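Gallery: damask and marble booth, Clostthorpe

Posted 2022-12-08 by Chelsea Heywood

Quick one before I pack up. A few of you asked what the booth lining looks like now the panels are in, so a small gallery. Pattern is the dark gray damask, the Mostetent one, on a pale ground. Marble-look for the surface it all meets. Alois Fuchs did the cutting and most of the swearing. Metal trim where panel meets panel, no caulk.

Click for bigger. 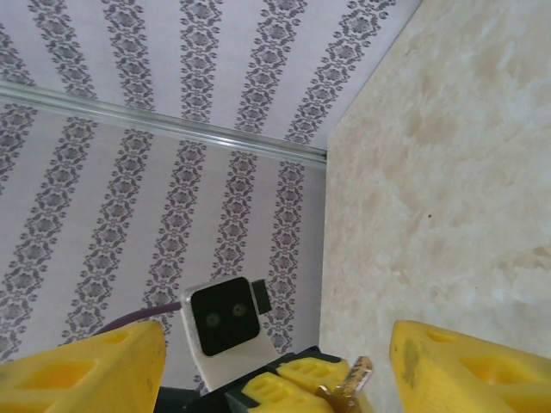
Silver trim between two papered panels, marble-look to the right.
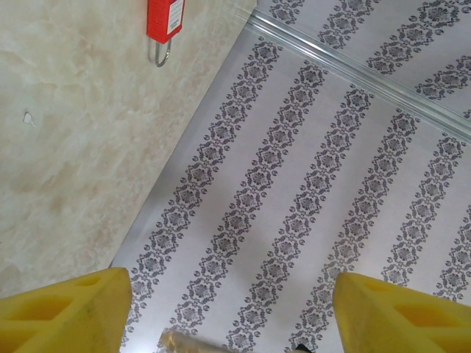

Rosette chains, dotted diamonds round each one. Cream marble on the left.

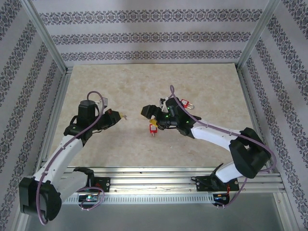 Whole thing with the back wall and both corner posts. Three bands across the back.

Matching the repeat took longer than the rest of the job put together. First roll we lined up by eye, bad idea, came off again in June. Second go we marked every drop in pencil and it went up fine. Paste was the ready mixed stuff, 5 tubs, one left over if anybody wants it.

Trim came in long lengths from Kodikara. Cut with a fine blade, file the ends, dont skip the filing or it snags the paper when you slide it in. Budget was 500 and we went over by 60, all of it on trim.

Still to do: wipe down the marble, label the spare roll, find the good scissors. Samples of the other colorways are in the drawer under the window, put them back in teh sleeve after please.

More when the Enine panels get here.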